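Boxing up shoes so they come out the same shape they went in

Reading time: 8 minutes

I've packed more shoes into more boxes than is healthy for one person, and I've got fussy about it. These are the things I do now, after years of doing it badly.
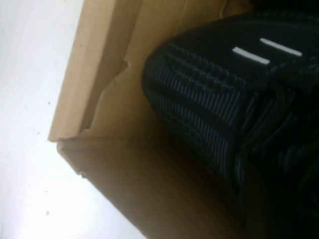 Knit trainers need the most thought

You'd think leather would be the difficult one, wouldn't you? Leather looks after itself fairly well. It's the knitted trainers that suffer in a box, the soft sock-like sort with ribs running down the foot and little bumps over the toe. There's hardly any structure in the upper, so whatever leans on it leaves a dent, and if the dent sits there from August until spring you'll be steaming it out over the kettle and muttering.

So they go on top. Always. I don't care if the rest of the box is only sandals, the knit pairs go in last with nothing over them except a sheet of paper and the flaps.

I also stuff the toes, but only lightly. One sheet of packing paper, crumpled, pushed up with two fingers until it just meets the end. If you ram it in the knit stretches, and it stays stretched for longer than you'd like. My friend Noémi Boros uses old tights with a bit of wadding inside, knotted at the end, and I have to admit hers come out nicer than mine. I keep meaning to make a set and then finding I've no tights.

Black ones show everything, by the way. Dust, cat hair, bits of cardboard fluff. Knit holds on to it down in the ridges, and a clothes brush only shifts the top layer. What works for me is a strip of masking tape wrapped round my hand, sticky side out, patted on (not dragged) along the ribs. Then a dry nail brush, going the same way as the ridges. If there are paler threads running through the black, as there often are, this matters even more, as the fluff dulls them and the whole shoe goes a sort of tired grey.

Clean before you pack, and then wait

I know, I know. When you're in the middle of a move or a big wardrobe turn-out the last thing you want is to be washing shoes. But mud that goes into a box stays in the box, and it gets on everybody else.

My quick version:

- knock the soles together outside, over the flower bed
- old toothbrush round the edge of the sole, with a drop of washing-up liquid in warm water
- damp cloth over the upper, wrung out hard
- insoles out and stood up against a wall
- laces off if they're grubby, and into the machine in a sock with a knot in it

Then leave the lot overnight, and longer if your house is as slow to dry things as mine. I stand them by the back door with the tongues pulled right forward. A shoe can feel bone dry on the outside and still be clammy down in the toe, so put your hand in and have a proper feel before you decide. I once skipped this with a pair of canvas plimsolls and the smell when I opened the box! They never recovered. Neither did the scarf I'd tucked in beside them.

White laces and white trim

Any bit of white on a dark shoe deserves looking after, as it's what makes the pair look new or old. For laces, I soak them in a mug with a spoonful of oxygen bleach powder and hot water, poke them about with a fork and leave them till the water's cold. Rinse, squeeze in a towel, hang over a tap.

For white bits you can't take off, a cotton bud dipped in soapy water and a very steady hand. Dab a second, dry bud along the edge straight afterwards so that nothing creeps into the dark fabric and dries as a tidemark. Don't use the bleach powder here, it isn't worth the risk next to black.

Getting the right box

Plain brown corrugated is what I like. I've tried plastic tubs with clip lids and they're marvellous for some things (Christmas lights, wellies) but shoes do better with a bit of air, and cardboard lets them have it. It also means I can write all over the side in marker pen and not feel guilty.

I used to get mine from Bamatton, the hardware place near the station, where they'd let you take the flattened ones from beside the till. They charge now. It's still cheaper than buying new from a removals firm, and a box with one life behind it is perfectly good so long as the corners are crisp. Press each corner with your thumb. If it gives and stays soft, it's for the recycling or for the cat.

Check the bottom as well. A single strip of tape down the middle will do for two or three pairs of trainers, but for boots I do an H - one strip along the join, one across each end. Magdolna Szénási, who packed up her whole flat with me last year, goes round the outside of the base as well like she's tying up a roast. Her boxes never fail, I'll give her that. They also can't be opened without a bread knife.

How they sit in the box

Heel to toe, sole against the wall of the box, uppers facing in. That's my whole method for anything flat. The soles are the toughest part, so let them do the leaning, and the soft parts face each other with a sheet of paper between.

Trainers I sometimes lay flat instead, if there's room, one pointing each way. They take up more of the box but they don't get that crease across the forefoot where one shoe has been shoved in on its side and folded round its neighbour. With knit especially, a fold becomes a wrinkle, and the wrinkle is always exactly where your big toe bends.

Don't put them in at a diagonal just to make them fit. I've done it, it's tempting, and then the toe is wedged up in a corner the whole way there. Get a bigger box or take a pair out.

Boots go in a box of their own, lying down, with a rolled magazine or a length of pool noodle up each leg. Heels get a sock each. It can be an odd sock, at last they have a job.

And keep pairs together! I used to think I could save space by fitting single shoes into gaps and sorting them out at the other end. I spent an entire evening matching up black left feet with black right feet under a bare bulb. Tie the laces together loosely, or pop a bulldog clip across the two heels if there aren't any laces. On knit I put a scrap of card under the clip or it leaves teeth marks.

What to put between things

Plain white packing paper, mostly. A roll lasts me ages, and I smooth the used sheets and keep them in the cupboard under the stairs like my grandmother would have. Newspaper is fine for the soles and for stuffing dark leather, but I wouldn't have it near anything pale. The ink comes off, it really does, and it loves white rubber.

Bubble wrap I don't bother with. Shoes aren't breakable and it keeps the damp in if there's any damp to keep.

Those little silica sachets that turn up in new handbags are worth hanging on to. I keep mine in a jar with a tight lid and drop 2 in each box. If you haven't any, a spoonful of dry rice in a twist of kitchen paper is what I used before, though I couldn't swear to you that it does a great deal.

Cedar balls smell lovely. Put them in by all means, but stop them rolling about loose or you'll find one inside a shoe, usually with your foot.

Labelling, or why I now write an essay on the side

"SHOES" isn't enough. Ask me how I know. At the last count there were 63 boxes in my sister-in-law's garage during the house move, and five of them said SHOES in the same handwriting.

These days I write who, what sort, and when they're wanted. "Me, trainers, straight away." "Me, strappy things, summer." "Kornél, walking boots, spare room." I write it on two sides as well as the top, as the top is the first thing to vanish under another box. Tibor Deák from the allotments takes a snap on his phone of each box before he shuts it, which seems a faff until you're hunting for one pair of shoes at seven in the morning. I've started doing it for the boxes that go into the loft.

Keep one box back

Whatever else you do, leave one open box by the door with the pairs you're wearing that week. Flaps folded down inside so it keeps its shape and you can get your hand in. I've done it for every move and it's turned into a habit even when we're not going anywhere - the hall looks far better with one box of shoes than with a scatter of them, and it can be picked up whole when you want to hoover.

At the other end

Open the shoe boxes on the first day if you possibly can, even if you only fold the flaps back and leave everything where it is. Let them breathe. Take the paper out of the toes the day after, give each pair a shake, and run your hand over anything knitted to see whether it's taken a dent.

If it has, here's what I do. Stuff the toe a little more firmly than before, hold the shoe well above a steaming kettle (mind your fingers, and keep it moving), then smooth the dent from the inside with the back of a spoon. Leave it stuffed until it's completely cool. Most of them come up beautifully. Deeper creases may want a second go the next day, and there's one over the left toe of my oldest pair that I've given up on and simply wear.

The empty boxes get flattened and slid behind the wardrobe. Bianka Győri's moving in the spring and I've promised her the good ones.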